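Ciromero服饰事业部秋冬季商品企划例会会议纪要

时间:2018年6月20日
地点:公司三楼第二会议室
主持人:奥雷尔·巴尔布(Aurel Barbu)
出席:玛尔瓦·梅特瓦利(Marwa Metwally)、沃伊捷赫·多莱扎尔(Vojtěch Doležal)、斯蒂利亚尼·马诺拉基斯(Styliani Manolakis)
记录:傅丽华
缺席:无

一、确认上次会议纪要

与会人员对上次会议纪要无异议,予以通过。上次会议遗留的吊牌字体问题已由设计组处理完毕,不再列入本次议程。

二、女式针织开衫系列打样情况

梅特瓦利汇报,Brerkgate系列开衫第二轮样衣已全部收到。V领短款与圆领中长款的版型基本符合要求,圆领款肩线偏后,小码试穿时后领起拱,已要求版房将后领深度上调并重新出样。罗纹下摆回弹性较第一轮有明显改善。

关于纱线,现用羊毛混纺纱手感可以接受,但深灰色缸差仍然较大。多莱扎尔提出,供应商Engelbrecht应在大货投产前提交每缸色样,经本部签字确认后方可排产。会议同意该意见,并要求写入补充协议。

纽扣方案有两种,即同色树脂扣与仿牛角扣。马诺拉基斯认为仿牛角扣与该系列定位更为一致,但水洗测试中个别扣面出现发白。会议决定,仿牛角扣须重新送检,合格后采用;不合格则统一改用树脂扣,不再另行讨论。

三、首单数量与尺码配比

经讨论,Brerkgate系列首单总量定为3083件。其中酒红色长款为试销款,数量为133件,只在网上商店销售,不进门店。

尺码配比沿用去年秋季的比例,加大码略有提高。梅特瓦利提请注意,去年加大码在上架后第二周即告断货,补单周期过长,影响了后续销售。会议要求采购组与工厂商定预留纱线的数量和保留期限,结果以书面形式报主持人。

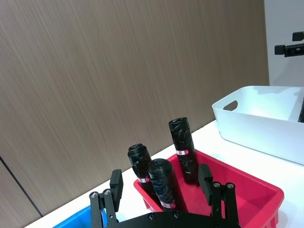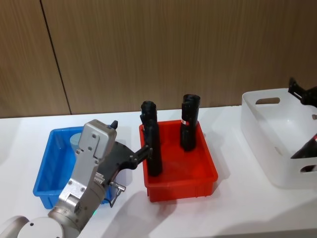

四、商品页面尺码说明

马诺拉基斯汇报,网上商店现行尺码表仅列胸围与衣长,顾客咨询中有关袖长和肩宽的问题较多。拟自本系列起增加肩宽、袖长、下摆宽三项,全部以平铺测量为准,并注明允许误差。

多莱扎尔认为,页面文案中“适合各种身材”一类表述过于笼统,容易引起退货纠纷,建议改为说明版型宽松程度,并列出模特身高及所穿尺码。会议采纳该建议。面料成分须与水洗标完全一致,由傅丽华逐款核对。

五、退换货情况

去年冬季同类商品共登记退货127件,其中67件的退货原因填写为尺码不合,其余为颜色差异、起球及个人原因。主持人要求今后将“颜色差异”单独列项,并附顾客提供的照片,以便与缸差记录对照。

关于起球问题,Nellevex出具的检测报告采用的是旧版样布,不能反映现用纱线的情况。会议决定由多莱扎尔联系该机构,以第二轮样衣面料重新送检,费用从本季打样预算中列支。

六、其他事项

1. 包装袋改用磨砂自封袋的提议暂缓,待取得报价后再议。
2. 门店陈列用衣架的肩宽与中长款不符,悬挂后肩部有明显凸痕,由马诺拉基斯与门店协调更换。
3. 样衣借出须填写登记表,归还时由借用人与样衣管理人员共同检查。近期有两件样衣未按时归还,请相关部门尽快处理。

七、决议与分工

1. 圆领中长款后领修改及第三轮样衣跟进:梅特瓦利。
2. 与Engelbrecht签订补充协议,落实缸样确认:多莱扎尔。
3. 仿牛角扣重新送检:马诺拉基斯。
4. 尺码表新增项目及页面文案修订,面料成分核对:马诺拉基斯、傅丽华。
5. 预留纱线事宜:采购组,由巴尔布督办。

以上各项除送检项目外,均应于6月底前完成。送检结果收到后,以邮件方式通报全体与会人员。

下次会议时间另行通知。

记录人:傅丽华
审核人:奥雷尔·巴尔布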